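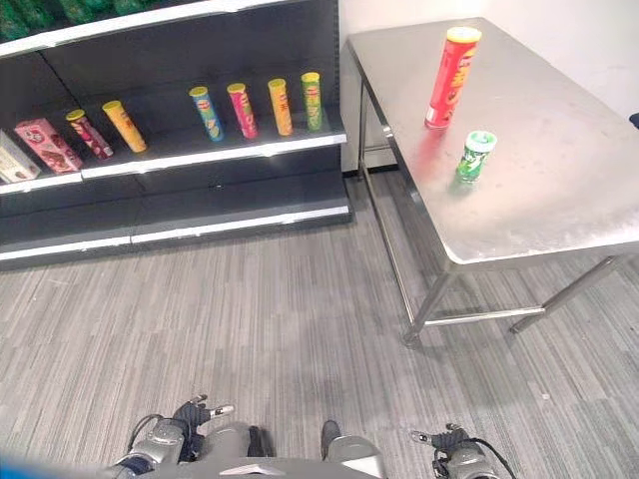
Unit 2 notes: looking after the shelf cell

OK, so before anyone runs the Doveton cell this week, please do the morning checks with me at least once. I start with the hands. Open and close every finger slowly, and follow the black cables along the forearms with your own fingers (power off!) to feel for kinks. Then the shelf: canisters that are lying down get stood up again, labels facing out, before you load the Sidberg restocking routine. The steel table gets a wipe, as smudges and reflections confuse the depth readings more than you'd think. Knuckle screws get retightened every 300 grasps, and yes, write it in the log. Last March I skipped that and lost an afternoon to one wobbly thumb.

56 shares | 2 comments

Related
Wodberg wrist calibration
Qian gripper spares list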